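Does Sugar Make Kids Go Wild?

Areck Asks: big questions for readers 8 to 12

You have probably heard a grown-up say it at a birthday party. The cake comes out, everybody gets a slice, and ten minutes later kids are running up the stairs, down the stairs and over the dog. "It's the sugar," says somebody's dad, and all the other grown-ups nod.

Maybe he's right. Lots of people agree with him. When we asked readers of the parents' page Collomum to tell us about kids and sugar, 3,169 comments came in, and most of them sounded very sure.

But being very sure is a feeling. You can be very sure you left your sneakers by the door and still find them under the bed. So let's be annoying and ask: how do you know?

What sugar does inside you

Your body breaks down a lot of the food you eat into a simple sugar called glucose. Bread and rice turn into it as well as candy. Glucose travels in your blood and gets used as fuel by your muscles and your brain.

That sounds like a point for the dad. More fuel, more running! Except your body is pretty careful with fuel. When there is a lot of glucose in your blood, a part of you called the pancreas lets out a chemical called insulin. Insulin helps move the glucose out of your blood, to be used or stored for later. A car with a full tank doesn't drive faster than a car with half a tank. It can just keep going longer.

A car isn't a kid, of course, and you should be suspicious of anyone who tries to win an argument with a car. We need a test.

How would you test it?

Say you give 30 kids some candy and watch them. They go wild. Did you prove anything?

Nope. Maybe they went wild because they were together, or because it was a party, or because someone had just handed them free candy. You need a second group of kids who do everything the same but don't get the sugar.

And you have to be sneaky. The second group should get something that tastes just as sweet with no sugar in it, so the kids can't tell which group they are in. The people watching must not know either. If they know who had the sugar, they may stare harder at those kids and write down every wiggle. When the kids and the watchers are both kept in the dark, scientists call it a double-blind test.

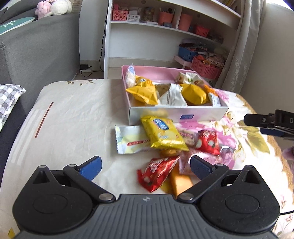

A pile of wrapped snacks. The wrapping won't tell you how anyone will behave after eating one.

Scientists have run double-blind tests with sugar, many times. When other researchers gathered up those tests and looked at them all together, they didn't find that sugar changed how most children behaved. Some of the tests even used kids whose parents said they were extra sensitive to it.

Does that mean it has never happened to one single kid anywhere? A test can't tell you that. It can tell you that if there is an effect, it must be small or rare, because people went looking for it properly and it didn't show up.

So what did the dad see?

He saw kids running over a dog. He wasn't making it up. The question is what caused it.

In one well-known study, all the children got a drink with no sugar in it. Some of the mothers were told the drink was full of sugar. Those mothers said their kids were more hyper than the other mothers did. What they expected changed what they noticed.

Gudrun Hagedorn, who teaches fifth grade in Varkden, tried asking families at her school. She sent home a question: have you ever seen sugar make your child wild? She got 304 answers, and 171 of them said yes.

"My class wanted to write that down as proof," she told us. "I asked them what it was proof of. We had a long argument. One boy said it proves that 171 people think so, and I'd say he got the most out of the lesson."

She then asked how many of those 171 had seen it at a party, a fair or a holiday. She hadn't put that on the form, so there was no way to find out. The class is writing a better form.

Hang on, is sugar fine, then?

That's a different question, and watch out for people who swap one question for another while you aren't looking. Sugar feeds the bacteria in your mouth, and they make acid that harms your teeth. Eating a lot of it can crowd out food your body needs more. Those things have good evidence behind them. "It makes you bounce off the walls" doesn't.

Also, don't mix it up with caffeine. Cola and chocolate can have both, and caffeine really can make you jittery or keep you awake.

Try it yourself

Next time you're at a party, watch what happens before the cake comes out. Are people already running around? Are they loud? Write it down with the time, then do the same after the cake. It won't be a double-blind test (you know perfectly well who ate the cake) but you may spot something the grown-ups missed.

And you don't have to believe us, either. Ask your librarian to help you find out how the sugar tests were done, and see if you can find a hole in them.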